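Section 4. Trying Out Two Sets of Fingers

OK, so by now both arms are bolted down and the controller talks to them. Time for the fun part! I use a yellow basket and small bottles for this because they roll, they're slippery, and they punish a sloppy grip right away. If you've skipped section 3 (homing the arms), please go back, I'll wait.

The Pesmont fingers are the ones I'd start with. The Rilladard set is wider and more forgiving, but it gets clumsy inside a basket, and Rehema Kinyua and I still argue over which one should ship as the default.

1. Power the arms down and fit the same finger set on both sides. Snug the screws by hand first, then a quarter turn with the key.

2. Open the Tretura panel, pick the finger profile, and press Load. The grip force starts at 24. Leave it alone for now (I know, I know).

3. Put the basket on the wood within easy reach of one gripper, and turn it a little. A basket set perfectly square makes every gripper look good.

4. Lay one bottle on its side outside the basket. Keep the cap pointing the same way every time or your notes won't compare.

5. Check all your camera views before anything moves. You want the fingertips in the wrist view and the loose bottle in at least one of the others.

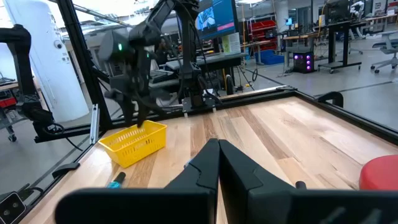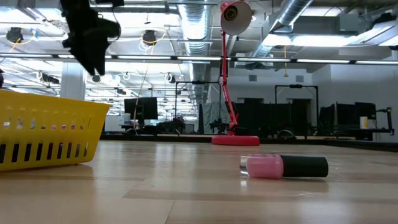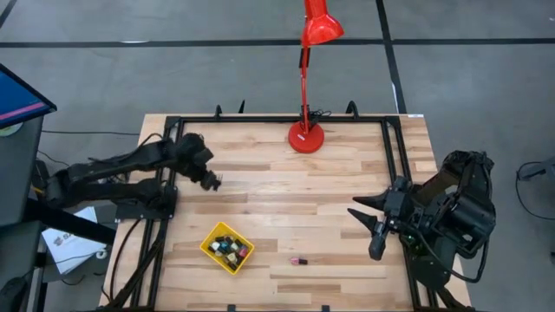 Fig. 4-1. Wrist view, side view and overhead view, top to bottom. The loose pink bottle shows in the side and overhead views.

6. Jog one arm over the bottle and come down slowly, with the fingers on either side of the glass. Stop when the tips are just clear of the wood.

7. Close, lift a couple of inches, and hold. If the bottle swings or creeps, bring the force up one step and try again.

8. Carry it over the basket and let go low. Write down the force and whether the rim got bumped.

9. Swap fingers, load the other profile, and run the whole thing again from step 3.

CAUTION: Only jog one arm at a time during this section. They can reach each other, and the Tretura panel will happily let them. Keep your hands off the table until the panel says Idle.

Note: if the panel throws error 819 right after a finger swap, you've got the old profile loaded. Go back to step 2. It's always step 2.

Note: long cable loops at the wrist are fine, tight ones aren't. Fold the arm all the way in once and watch for anything pulling before you start a long run.

Related sections
Section 3: Homing the arms
Section 5: Setting grip force by feel
Section 6: Moving a profile to the Takács controller
Appendix B: Error codes

Questions? Use the contact form | © Tretura Setup Guide | Back to top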